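How I Oil a Wooden Tabletop (and Keep It From Going Sticky)

Posted 29 May 2022

I put this off for two summers. Our kitchen table came out of a closed-down café in Brisport, and by the time we got it home it was dull, a bit scratchy, and it had a pale ring from every glass anybody had ever set on it. I kept throwing a cloth over it. Then my neighbor Folasade Osagie redid her sideboard in one weekend and I got jealous, so here we are!

This is for bare or previously oiled wood. If your table has a hard, shiny coat on it, you'll need to strip that first, and I'm going to do a separate page on stripping once I've recovered from it.

What you need

Sandpaper in medium and fine (I used 120 and 180)
A sanding block, or a chunk of scrap wood to wrap the paper around
Hardwax oil or plain furniture oil
Lint-free cotton rags, more than you think
A vacuum with the brush end
Gloves
A metal can with a lid, and water to put in it

Clean it first

Wipe the whole top with warm water and a tiny squirt of dish soap, then go over it again with clean water. Don't flood it. Let it dry overnight. I got impatient on my first go and started sanding after lunch, and the paper clogged up in minutes.

Sand with the grain

Always go along the grain, never across it. Cross scratches hide beautifully until the oil goes on, and then they jump out at you (ask me about the left end of my table). Start with the medium paper and use long, even strokes from one end to the other. Try not to scrub at one bad spot or you'll make a dip. Switch to the fine paper when the surface feels the same all over, then vacuum, then wipe with a barely damp rag.

Put the oil on thin

Stir the can, don't shake it. Pour a small puddle on the wood, spread it with a folded rag, and keep pulling it out until it won't go any farther. Leave it for the time printed on your can, then take a fresh rag and wipe off everything that hasn't soaked in. Everything! Sticky tables are nearly always tables with too much oil left on top.

I did 3 coats and left a full night between them. The second one used far less oil than the first, and the last one was more of a polish.
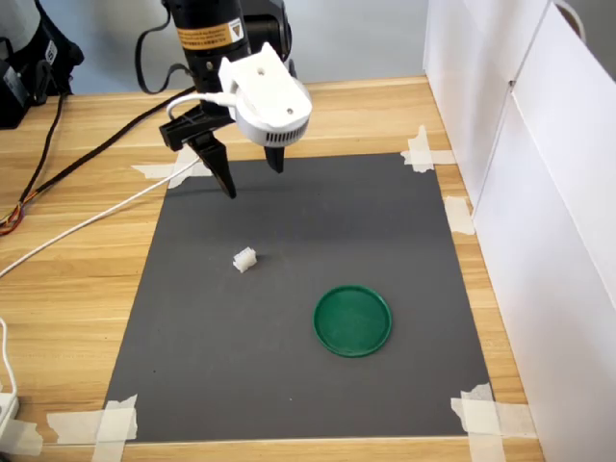

Can I use olive oil if that's all I have in the house?

I'd skip it. Cooking oils like olive oil don't harden in the wood, so the top can stay greasy and start to smell. Get a small can of proper furniture oil, it goes a long way.

Please be careful with the rags

Oily rags can heat up and catch fire by themselves when they're wadded up. Put them in the metal can, cover them with water, and close the lid. Check with your local trash people about where to take it.

Give the table a few days before you put anything heavy on it, and use coasters for the first couple of weeks. I plan to give mine a fresh thin coat in August, when the windows can stay open all day.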